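Docs > Kullum Bench > Comparing grippers > Empty-table check
07/04/2019 – Oi-ling Chiu
3 comments

4.2 Empty-table check

Run this check in the simulator before you compare two grippers. It gives you a baseline with nothing to pick up, so any later difference comes from the hand and its settings. Load the Kullum table file and leave the object list blank.

1. Open the controller panel and choose Stisus or Kan.
2. Load the arm, then the gripper file.
3. Send the arm to the start pose and wait for the panel to show Ready.
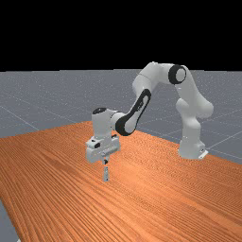 The start pose is the same for every gripper in this section. Save it under one name and do not edit it between runs. The hand should point straight down over the wood, with the base standing near the edge of the table. If it leans, reload the gripper file and repeat step 3.

Note: the Kan controller keeps the last speed you used. Set it back to 65 per cent each time.

4. Switch to the hand camera view.
5. Send Close and let the fingers come to rest.
6. Write down the step count from the log.
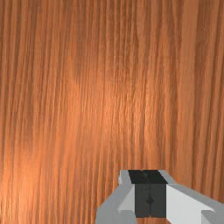 7. Send Open, then repeat steps 5 and 6 with the other controller.

Our March runs gave 824 steps with Stisus and 1,307 with Kan. Yours will differ if you have changed the time step – compare only runs made with the same setting.

Caution: do not change grippers while the log is recording. The old finger limits stay in memory and the next Close may stop short. End the log first, then go back to step 2.

If the count goes over 3,294 the run times out. See 4.5.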